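Skustum hand gripper

The Skustum is a hand-held two-jaw gripper used at the Beddoe textile cell for picking up knitwear and soft printed goods.

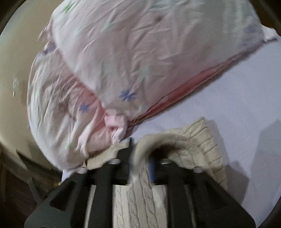 Set-up

Black body, two jaws, a blue strip on the inner face of each. Camera fitted behind, looking down past the jaws. Wipe lens before mounting, then close the jaws by hand and check the tips meet in the middle of the view. Cable knit is the usual test piece, pinched at a raised loop. Thin cloth comes later, once the knit holds.

Upkeep

Strips checked every 100 picks, swapped in pairs. Knit leaves fluff on them, wich builds up at the tips first. Soft brush only, no solvent. Fasteners nipped up at the same time, never past 2 turns of the short key.

Repair

Older Driltent jaws bend at the tip and can be straightend once. After that, replace. A jaw change means re-checking the opening at 90 mm. Longest run on one set of strips at Beddoe is 1,072 picks, logged in March.

See also

Sikmont wrist mount
Driltent jaws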